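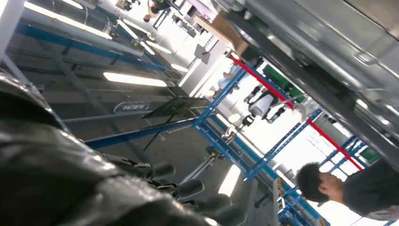 Blue uprights, red beam, green bins.

The Surow circuit closed its pit lane at six. Pieter Sibiya had the oil sample on the bench by ten past.

Promell supplied the lubricant to every car in the Mulent series under a contract that ran to 26th November. Clause 18 required a viscosity check after each race. He drew 50 millilitres from the Potgieter car, set the bath and waited for the temperature to settle.

The reading was low. He cleaned the tube and ran it again. The second reading matched the first.

Fuel dilution would explain it. So would a different oil. He opened the log: 1,173 kilometres since the last change, in June, same batch as the rest of the grid. The limit was 300.

The Potgieter engineer came to the door and stood with one hand on the handle.

"Is it ours or yours?" she asked.

"The oil is ours. The distance is yours."

"We're four points ahead."

Sibiya wrote both readings on the form, to two decimal places, and signed underneath. There was a box for remarks. He entered the distance in it and turned the form round so that she could countersign.

She asked to borrow his pen.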